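Lista de comprobación – puesto de embalaje, línea Brollevitz
Revisa: Harriet Okafor. Turno de tarde, diciembre.

1. Caja de cartón abierta, fondo sin roturas – conforme
2. Lámina de espuma blanca en el fondo – conforme
3. Cargador y cable negro enrollado – conforme. Comentario: las vueltas se acumulan hacia una esquina; centrar antes de cerrar.
4. Mesa sin restos de cinta ni grapas – conforme
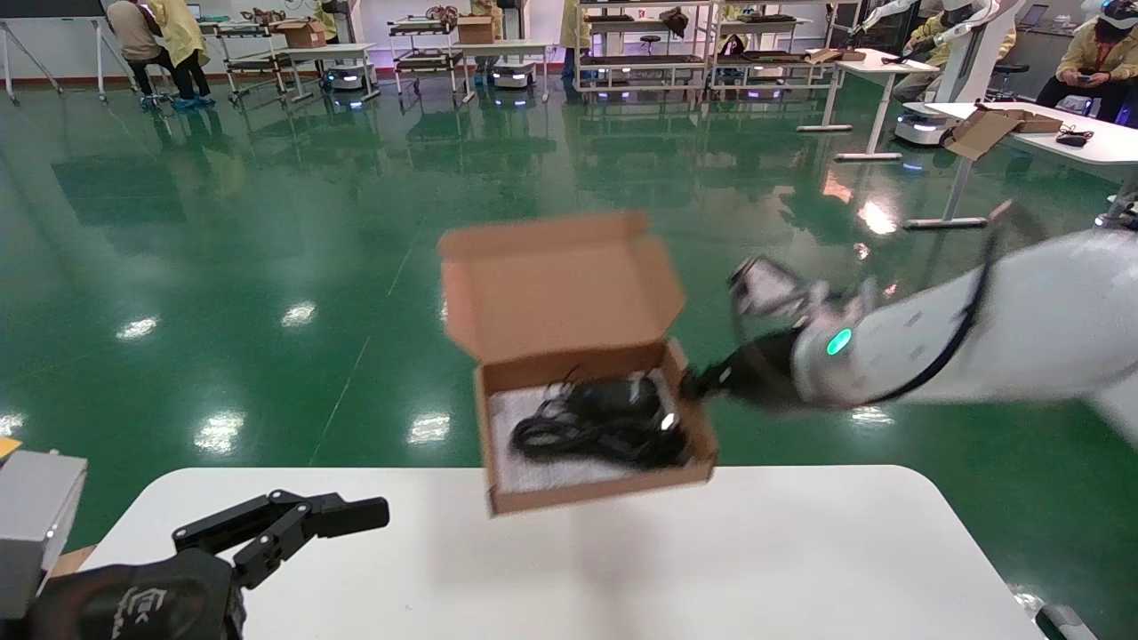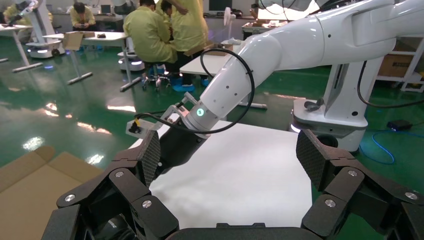 5. Suelo y zona de paso – observación. Recoger los cartones plegados y los cables que crucen el suelo. Plazo: 2 días.
6. Peso por bulto, máximo 556 g – pendiente, báscula en calibración
7. Etiqueta Plisa en la tapa – no procede hasta el cierre
8. Existencias de espuma – casi 100 láminas; pedir a Hermans
9. Hoja de incidencias 281 – sigue abierta, falta la firma de T. Halvorsen

Los puntos 5 y 6 se repasan en el próximo turno.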